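Gilevberg Off-White, Flat Matt
A wall and ceiling paint from Trinex

Product code 373
Sizes: 4 litre tin, 15 litre tub
Sheen: none to speak of
Suitable for: plaster, lining paper, previously painted walls, people who have been looking at colour charts for too long

Gilevberg is our best-selling off-white and has been for longer than we care to admit in front of the blues. It is warm without being cream, and pale without looking like the inside of a fridge. If you have already tried nine little squares on the chimney breast and they all look the same, this is very probably one of them.

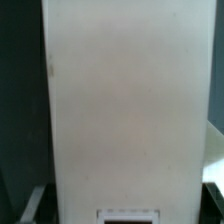
Off-white is a misleading name for a paint, as it suggests one colour. What you get depends on which way the room faces, what the floor is doing and whether your neighbour has a large hedge. On a big smooth matt surface you can have a warm beige-grey through the middle and lower part and a cooler, paler grey-white up near the top where the light is stronger, and both of those are the one off-white. We get a fair number of emails about this. Please paint a test patch at least as wide as a dinner tray, look at it in the morning and again with the lamps on, and then write to us.

Gilevberg sits in the middle of our four off-whites. Horkatlow is cooler and suits rooms that get plenty of afternoon sun. Cele is pinker, though it will deny it. The fourth is called Plain, and it is.

Coverage and coats

A 4 litre tin covers 54 square metres in one coat on a sound, sealed wall. You will need two coats. We know you are hoping for one — everyone is — and there are paints on the market that promise it, and we wish them well. Over a dark colour you will need three, and over that red everybody put in their dining rooms you should start with a coat of our stain-blocking primer and a biscuit.

New plaster must be completely dry before you begin. Thin the first coat with clean water, one part water to four parts paint, and expect it to look dreadful. The second coat goes on neat.

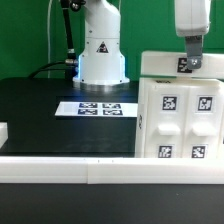
Leave four hours between coats in a normally heated room. In December, in a spare bedroom with the radiator off, leave it overnight. Paint that feels dry to a fingertip may still drag under a roller, and the patch you pull off will be at eye level.

Putting it on

Stir it properly, right down to the bottom of the tin, with something flat. A screwdriver only makes a hole in the middle.

Cut in the edges with a brush first, then roll while the cut edge is still wet. Use a medium pile sleeve on ordinary walls and a short pile one on anything very smooth. Work in strips from the top down and finish each strip with a light upward stroke. Don't go back to a bit you did ten minutes ago. It was fine, and it won't be once you've been at it again.

Flat matt is forgiving of lumpy old walls, which is most of its charm. It is less forgiving of children, dogs and bicycles. Light marks will come off with a damp cloth and no scrubbing. If your hallway doubles as a bike shed you want our Hard Matt, which comes in the same colour and costs a bit more.
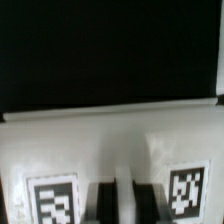

Woodwork

We make a matching satin for skirting boards, door frames and window sills, also sold as Gilevberg. It is the same colour on paper, but the slight shine makes it look a shade lighter next to the matt. Some customers prefer to use Horkatlow satin for the trim, which gives a crisper line. Others paint the lot in one go, ceiling included, and say it makes the room feel bigger. It does save on masking tape.

The wall paint is not meant for radiators, tiles, bathroom ceilings or garden furniture. We mention garden furniture for a reason.

Storage and touching up

Press the lid down with a block of wood and a mallet, write the name of the room on it, and keep the tin somewhere frost-free. It will last a couple of years once opened. Touch up with a small roller in preference to a brush, and blend out to the nearest corner if the wall has been up for a while, as older paint will have gathered some life.

Delivery and returns

Tins go out within two working days. The 15 litre tub is heavy and the courier will leave it at the front door, whatever you have written in the notes box. Unopened tins can be returned within a month. Opened ones are yours, even if it turns out you wanted Cele.

Page last updated 4 April 2022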